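Udaseck Canal

The Udaseck Canal is an inland waterway linking the river port of Siradora with the lower Flusel. It is 47 kilometres long and has 16 locks, all of the single-chamber type. The canal was built to carry stone and grain. It is now used by light freight and pleasure craft, and also supplies water to farms on the eastern side of the valley.

Route

The canal leaves the Siradora basin through a pair of flood gates and follows the edge of the flood plain for the first third of its length. It then climbs by a group of seven locks to the summit level, which crosses a low ridge of clay and gravel in an open cutting. From the summit the line descends to the Flusel through the remaining locks, the last of which is tidal on its lower side. The total rise from the Siradora basin to the summit is 41 metres.

Most of the channel is unlined. Puddled clay was used on the embankments and through the gravel beds, where losses by seepage were highest. A later scheme replaced the clay with concrete slabs on the longest embankment, and steel piling was added at bends where the wash from motor vessels had cut into the bank.

Water supply

The summit level is fed by gravity from Okafor Reservoir, through a covered channel with a sluice at each end. In dry years the flow is not enough to replace the water used by the locks, and pumps return water from the level below. Passage may be limited to set hours in September, when the reservoir is normally at its lowest.
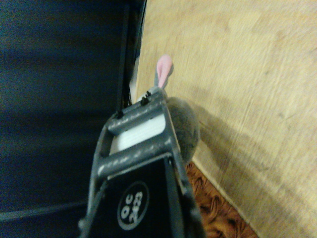

Engineering and upkeep

Lock gates are of the mitre type, with oak frames on the upper section and welded steel on the lower. The wooden gates are replaced in pairs. Leakage at the mitre posts is the usual cause of early replacement, followed by wear of the heel post in the hollow quoin.

Paddles were originally worked by hand through a rack and pinion. Those on the lower section have been changed to hydraulic operation, with the hand gear kept for use when power is lost. Each lock is drained for inspection on a fixed cycle, using stop planks set in grooves at the head and tail.

Dredging is carried out in winter. The yearly volume removed is 2,000 cubic metres, most of it silt from the Siradora end. Clean material is spread on adjoining land, and the remainder is taken by barge to a lined tip near the basin.

See also

Okafor Reservoir
Flusel Navigation
Siradora basin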